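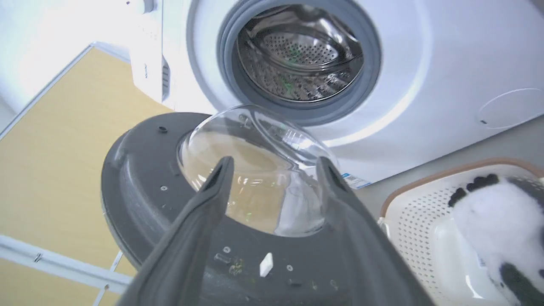
Was kostet ein Versandkarton, wenn man alles mitrechnet? Mehr, als im Katalog steht, antwortet Didier Hervieu, denn zum Stückpreis kommen Klebeband, Füllmaterial und der Platz im Regal.

Hervieu leitet in Durnau den Einkauf bei Sabatier, einem Händler für Ersatzteile. Seit Dezember testet er dort Kartons mit Automatikboden, die der Hersteller Cilano als Sparwunder anpreist. »Man klappt sie auf und sie stehen, das stimmt schon«, sagt er. »Aber 26 Cent Aufpreis pro Stück muss mir erst einmal jemand wieder hereinholen.«

Der Vertreter habe ihm vorgerechnet, jede Packerin spare fünf Sekunden je Sendung. Gemessen wurde das im Werk Cunville, an einem leeren Tisch und ohne Telefon daneben. Hervieu hält davon wenig. »Bei uns sucht man die Zeit über erst mal den Lieferschein.«

Bestellt hat er trotzdem, 200 Stück, die kleinste Menge – und auch die nur in einer Größe. Von den Recyclingquoten im Prospekt will er gar nicht reden. »Da steht eine Zahl mit Sternchen, und das Sternchen führt auf eine Seite, die es nicht gibt.« Ob er nachbestellt? Erst will er sehen, wie viele Böden unter schweren Teilen nachgeben. Die alten Faltkartons stehen solange noch auf der Palette am Tor.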